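Filed under: Workshop Notebook > Stage & Screen Wardrobe

Glasses again, 9.40am start

Right, so the first crates from Perrine Rey's house are in and I've spent the whole morning up to my elbows in spectacles. I knew she wore a different pair on every show (my gran used to ring my mum to talk about them!) but it's another thing when they're laid out on trays and looking back at you. The house list says 299 pairs. I've done 123 so far, going by my own tally, and I've already found two that share a number and one case with a hearing aid battery and a cough sweet in it. The sweet has been bagged and given a number of its own because Reshma says everything in a case gets a number, and she's the one who has to argue with the insurers.

Condition is all over the place. The big acrylic ones from the Saturday show are in lovely nick, a bit of haze at the hinges and that's it. The early ones are much worse. They're cellulose acetate, I'm nearly sure, and they've got the vinegar smell, so they've gone in the vented boxes by the window end, well away from anything with metal on it. Whoever opens those next, please don't put the lids back on tight. I did that with the Drutham hats last winter and I'm still embarrassed.

Cleaning so far: soft brush, then barely damp cotton with deionised water, then leave alone. No solvent on anything with paste stones. I tried the tiniest dab of white spirit on the inside of one arm (tray C, the peacock pair) and the colour came straight off on the swab, bright turquoise. Stopped there. It's dye over varnish, so someone touched them up at home, possibly herself with a nail varnish brush, there's a wobble in it that looks like a person doing it on their knee.

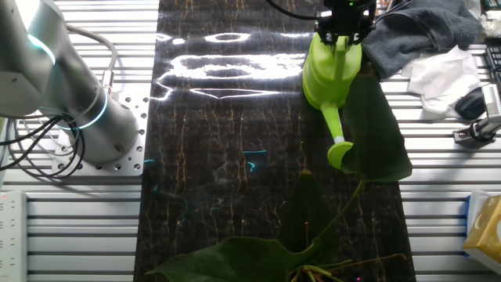

The arm on its plate, with the mat next to it.

Stones: 12 missing from the peacock pair alone. Yurii had a dig through the loose bag that came with crate two and matched four of them by the foil backs. He wants to glue them in tomorrow with Paraloid. I'd like to wait until we've heard whether the family want them shown as worn or made good. She did appear with gaps, you can see them in the old press photos, and I rather like the gaps. To be talked over with Said when he's back from Slaoui.

Oh, and the fan letters! They weren't on the list at all. They were underneath the false bottom in crate three, tied up in dressing gown cord, roughly 1,377 according to the pencil note on top, and I am not checking that. A lot of them have drawings of glasses they wanted her to wear. At least one got made: a child's felt-tip of a pair shaped like two teapots, and the teapots are sitting in tray F. I went and got everyone from upstairs to look. Letters are now in the paper store, shelf 4, cord kept separately.

Left to do on this lot: finish trays G to K, photograph the inside arms for maker's marks, ask the opticians in Gover if they kept an order book. Also we're nearly out of the small acid-free tissue.

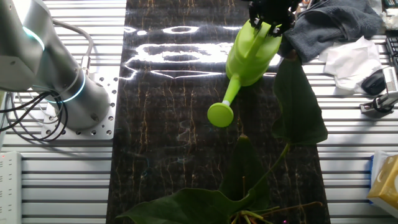
Nirkstead, December

Second go, after lunch and a long phone call. Said thinks show them as worn, same as me, so the peacocks keep their gaps and Yurii's four stones get sewn into a little pouch and stay with the pair. Yurii has taken it very well and moved on to a broken nose bridge on the teapots, which he says is a clean snap and nothing to fret over.

Opticians rang back too. No order book, but the lady there remembers her coming in, always just before closing, and paying in cash for frames with plain glass in. So were any of them prescription? I'd assumed all of them were. I held a handful up over a ruled page and the lines didn't shift for any of the show pairs, only for a dull brown pair right at the bottom of tray B that I'd nearly left till last. Half the plating's gone off the hinges on those and the pads are green. I think they're the ones she wore at home.

Moved the brown pair to the front of the queue. Tanvir to do the pads, gently, wooden stick only.

Notebook kept by the wardrobe workshop, Nirkstead | Contact the workshop | Back to top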